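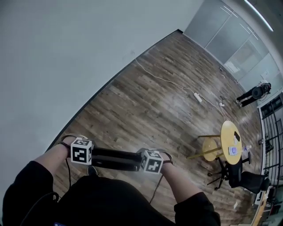 Both wrist markers on, gripper held level between the hands.

Recording for the Clurkum handling set carried on through April 2024, and the total now stands at 2539 examples. Of those, 1159 have been checked and passed on for training. The rest are waiting for Tyra Amundsen and Osvaldo Camargo, who are working through them in the order they were recorded.

Each example is one short task done by a person wearing a marker cube on each wrist. The cubes let us work out where the hands are at every moment, and the learning system is given those positions together with the view from the head camera. If a cube slips round on its strap the positions are wrong and the example has to go. We lost 9 that way this month, all from one morning, so please check the straps before every take and again after a break.

Birger Haugen has changed the task sheet. There are now four tasks instead of six, and the two that needed a second person have been dropped for the time being. Start and finish with both hands still and in view. Fumbled attempts should be kept and marked as such, as Imke Kleinschmidt wants them for the next training run at Skandley.

Anyone who would like to take a recording slot should speak to Arvid Blomqvist. Training takes half an hour.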